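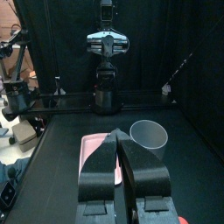 Wrist cam, right arm: fingers nearly closed over the pink tray, grey cup beside it.

Ticket: right gripper stops short of fully closed
Opened by: Sosina Ambaye
Project: Zular (student robotics club, tray and cup task)
Status: solved, but please read the last bit

Hi all, me again, sorry! The right gripper has started giving up just before it shuts. You tell it to close, it sets off nicely, then it hangs there with a little gap between the fingertips and the software says "target not reached". After that the whole run stops and I have to clear the error by hand. I got 17 of these on Wednesday before I lost patience and went for chips.

It only does it on the right arm. The left one runs the same script and is perfectly happy (smug, even).

What I've tried so far:

Turned it off and on again. Worked for two goes, then back to the same thing.

Swapped the cable for the spare in the Brernum box. No change, so I've put the old one back. The spare is a bit short anyway and tugs when the wrist turns.

Dropped the closing speed from 400 to 300 in the settings page. It fails more gently now, but it still fails.

Ran the homing routine with nothing between the fingers. It passes every time!! This is the bit that's driving me mad.

Update, same evening
Krasniqi team had a look at my log and asked what the force limit was set to. I said the usual. It was not the usual. Somebody (might well have been me, I was copying settings across for the sponge test) had left it at 40, and with a limit that low the motor gives up as soon as the fingers meet a bit of stiffness near the end of their travel. Homing has its own limit, so of course it sailed through.

I put the force back to the club default and left the speed at 300 for the time being. Did a batch of closes on nothing, then a batch on the cup, and not one error. Then I ran the full pick and place from start to finish, cup on to tray, and it got all the way through. I may have cheered.

Still to do
The settings page doesn't warn you when you load a profile from another task, it just swaps everything over without a word. Could whoever looks after the Buneck scripts make it print the force limit at the start of a run? Even one line in the terminal would do me.

Also I've renamed the sponge profile so it has SPONGE in capitals at the front. If your script was pointing at the old name it'll complain, so change it there too, please don't rename mine back.

I'll leave the ticket open until the December practice in case it comes back. If you see "target not reached" on the right arm before then, write down the force and speed numbers before you restart, then stick them in a comment below.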